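Home Posts Workshop notes About Contact

What the glove knows

I have now sat through two demos of robots learning by being shown, and I came home from the second one less convinced than I was after the first. Leidy Zapata, who I used to share an office with at Vatell, thinks I'm being unfair. She may be right. She has done the showing herself, for weeks, and I have mostly stood behind people with my coat on.

The pitch goes like this. Writing out instructions for a robot hand is slow and miserable, so you let a person do the job and record how the hand moves. Some outfits use a joystick or a second arm that the robot copies. Others put the sensors on the person and leave the robot out of it until later. The second way is cheaper, and at Wanham they are very proud of the cheaper part.

They told me they had 586 recordings of one pick-up task and were aiming for 886. I asked why 886. There was a pause, and then somebody said that was what the schedule allowed. I liked him for saying it, but I have been chewing on it since Thursday. If the number comes from the calendar, what is it telling me about the robot?

My other gripe is what gets lost on the way. When I grab something soft, I squeeze, feel it give, and squeeze a little more. A record of where my fingers went doesn't hold much of that. You can add pressure sensors, and people do, but then the hand inside the glove feels less, and the person starts moving like a person in a glove. Leidy says you get used to it after 50 tries or so many that you stop caring. I think that's my point. By then you've taught yourself a new way to pick things up, and the robot is copying that one.

She also says the remote control version is worse. With the old Cukano arm she had to wait for it to catch up with her, and after 12 tries her shoulder hurt and her temper was gone. Fine. I believe her.

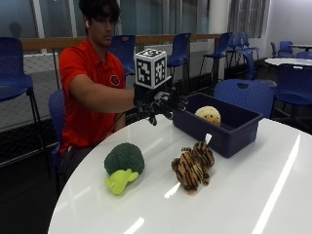
Does the black and white cube on the back of the glove measure grip? It only gives a camera something to track, so it tells you where the hand is and how it's tilted, and how hard the fingers press has to come from somewhere else.

I don't think the whole thing is a con. Showing beats typing for plenty of jobs. What I'd like to see is the boring test: different room, different bin, things it hasn't met, and all the failures left in. Wada has promised me a look at theirs in February — I'll bring my own soft toys.

3 comments 7 shares
Last updated: Thursday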